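We use cookies to make this site work. Accept / Manage

About us

Carnar checks robot cells. Small ones mostly, benchtop arms, sorting stations, the sort of thing that gets set up in a week and then stays for years. We write the house rules for them, train people on the rules, and come back to see if anyone is following them.

Started by Ngaio Treloar, who had spent a long time fixing other people's cells and was tired of finding the safety paperwork in a drawer. First customer was Prinis. Still a customer. Whitelaw came next, then a run of schools and repair shops.

What we do, short version:

Risk assessments, done at the cell with the people who run it. Not over email.

Written rules. One page per cell, posted where the operator stands. If it runs to two pages we cut it.

Training. Half a day, hands on. Max 9 people per session, please dont ask us to squeeze in more.

Repeat visits every 90 days for the first year. After that it's up to you, but most sites keep going.

We work from the published standards and whatever the arm maker says in the manual. Where those two disagree we take the stricter one and write down why. Customers sometimes argue. Fine, we'll talk it through, but the note stays in the file.

A few things we're stubborn about. Hands out of the reach area whenever the arms are enabled, even at slow speed. Grippers get assessed along with the arm, fingers and all. Any change to the layout, new tray, moved base, different part mix, means somebody looks at the assessment again before the next run. Stop buttons get tested at the start of the shift and the test gets initialed. And a stop button that is a part on the table is not a stop button! Sounds silly, but new people do reach for whatever is nearest, so we cover it in training.

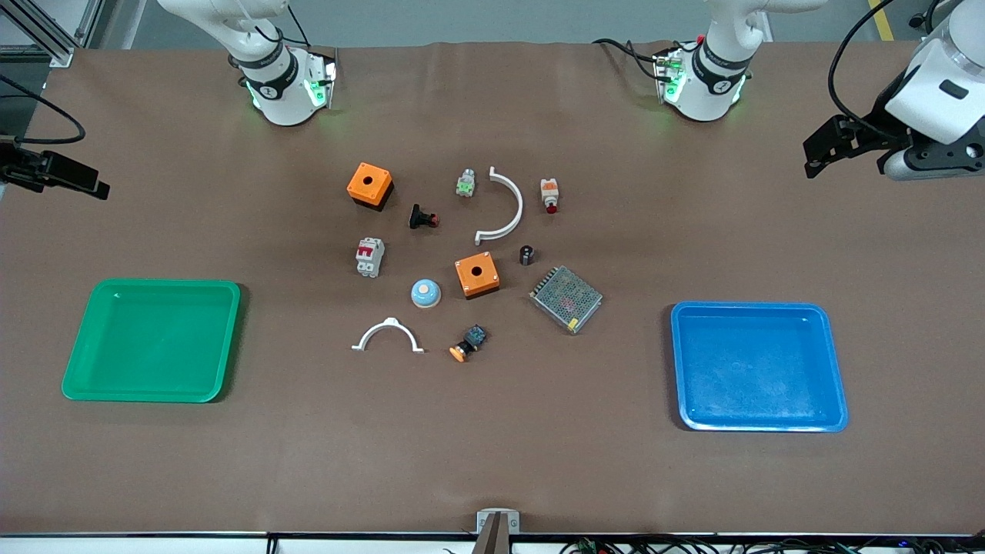 Carnar | Bench Standards Group

Sorting work with two arms and mixed electrical parts. Green tray on one side, blue on the other, parts loose in the middle: junction boxes, pushbuttons, a breaker, a power supply in its mesh cover. For a bench like this our page covers who may enable the arms, where the cables run, what happens when a part gets dropped, and which tray takes what. Floor tape gets a line too. Cables get several.

Our template set is called Ondance. 300 sites use it now. It's free to download and you can change the wording, just keep the revison number on the bottom so people know which one they're holding. Next revision is due in October, mostly fixes to the section on shared work areas.

Want a visit? Send us the arm model, a sketch of the bench and a list of what it handles. Rough sketch is fine.

Page updated August 16, 2022

Share this page (9) | Comments (0)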